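Section 8. Storing the Scooter for the Winter

Follow this section if the Flallthorpe will not be ridden for more than a month. Riders in cold regions usually put the scooter away in December 2018 or January, depending on the first road salt. Scooters kept in a heated garage need the same steps.

Before you begin

Wash the scooter and let it dry completely. Park it on level ground with the engine off and the key removed.

CAUTION: Let the exhaust and engine cool before touching them. Gasoline is flammable. Work where there is fresh air and keep flames and heaters away.

Preparing the fuel system

1. Fill the tank to the bottom of the filler neck. Do not fill past this point.

2. Add fuel stabilizer in the amount printed on the bottle.

3. Move the scooter outdoors and run the engine for 8 minutes so that treated fuel reaches the injector. Do not let the engine speed go above 2,000 rpm while the scooter is on its center stand.

4. Switch off the engine and remove the key.

NOTE: If the fault lamp shows code 801 during step 3, the side stand switch is not closing. Clean the switch and start again. If the code comes back, contact a Sistport dealer.

Changing the oil

Used oil holds acids that can mark the bearings over a long rest. Change it now even if the next service is not due. Place a drain pan under the engine, remove the drain bolt, and fit a new sealing washer when the oil has stopped running. Refill to the upper line on the dipstick.
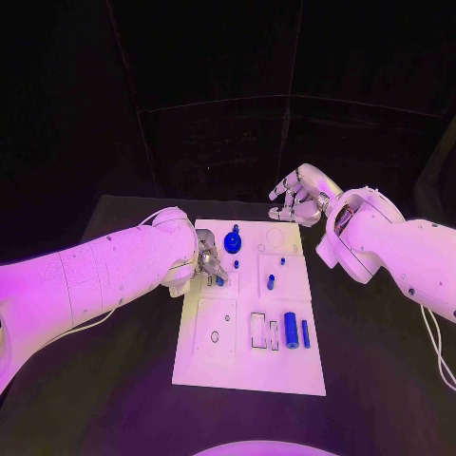 Removing the battery

1. Lift the seat and take out the two screws that hold the battery cover.

2. Disconnect the negative (black) cable first, then the positive (red) cable.

3. Lift the battery straight up. Wipe the case with a dry cloth.

4. Store the battery off the floor in a dry place that stays above freezing. Charge it once a month with a charger made for sealed batteries.

CAUTION: Do not use a car charger. High current can damage the battery or cause it to burst.

Tires and cover

Set both tires to the pressure on the label inside the glove box. Put the scooter on its center stand and place a block under the frame so the front wheel is off the ground — never under the oil pan. Use a cover that lets air through. Plastic sheeting traps moisture and leads to rust.

Returning to use

1. Refit the battery, positive cable first.

2. Check the oil level, tire pressure, brake fluid, and all lights.

3. Squeeze both brake levers. They should feel firm.

4. Ride the first 100 miles gently, then check the oil level again.

If the scooter has been stored longer than one winter, drain the old fuel before starting the engine.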